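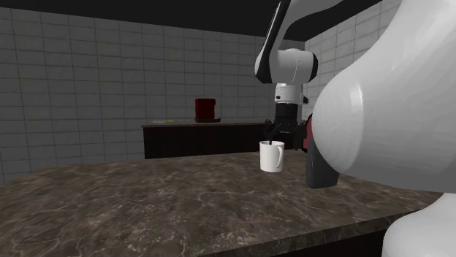
Unit 7 handout: Grasp failures and what the log leaves out
Feltby course in robot manipulation. Revised September 12, 2020.

Read this before the lab. Bring your own notes on the Lonero controller, and leave the vendor slides at home.

1. The claim

The Idero report says its mug policy was trained in simulation and is "ready for supervised kitchen use." The task is simple to state. A mug stands on a counter, and the arm has to take hold of it and lift it without knocking it over. The report gives one success rate over 2000 simulated trials and says very little about the trials that failed.

Be suspicious of a single rate. Before you repeat it to anyone, find out what the scoring code counted as a success. In the July release the check was one line: was the gripper in contact with the mug at the last time step? The check did not look at the height of the mug, or at which way up it was.

2. The failure

Consider a two-finger gripper coming down on an upright mug from above. There are two sensible ways to hold it. The fingers can go across the outside of the body, or one finger can go inside with the other outside, so that the wall is pinched between them. The second is popular because the gripper does not have to open as wide. It is also the one that goes wrong quietly. If the outside finger is off to the side when the gripper moves, the inside finger pushes on one wall with nothing behind it, and the push can tip the mug.

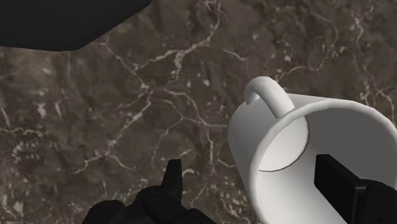 A mug on its side with a finger in its mouth can still pass a contact check. The finger may be touching the inner wall, the simulator reports a contact pair, and the trial goes into the table with the good ones. A person looking at the same state would call it a failure at once — the other finger is holding nothing.

We reran a small batch in Hnatiuk, our lab simulator, with the same start poses. Of 9 runs that the original check passed, 6 ended with the mug on its side. That is far too few to give you a rate, and you should not quote it as one. It is enough to show that the check is broken.

3. Why "it's only simulation" is a poor answer

You will hear that no real cup was broken, so no harm was done. I don't accept this. The number from simulation is what gets a policy onto a real arm, and a real mug may have hot coffee in it. A bad check also hides the fault from the people who could fix it. If the policy is rewarded for contact, more training may well make it better at tipping mugs.

The opposite mistake is to blame the simulator for everything. Friction on a smooth counter is hard to model, and so is thin-walled contact. Still, neither one explains a scoring rule that ignores which way up the mug is.

4. For the lab

Write a success check that uses mug height, mug tilt and contact on both fingers. State your limits and say where they came from. "It looked about right" will lose marks.

Add a stop rule: if tilt passes your limit while a finger is inside the rim, the arm holds still and the trial is logged as a fault. Do not let it retry. Retries were counted as part of the same trial in the Idero code, and we still can't tell how many there were.

Save the final state of every run, passed or failed, and look at the passed ones first.

Reports are due before Unit 9. Late ones go in the tray outside the lab.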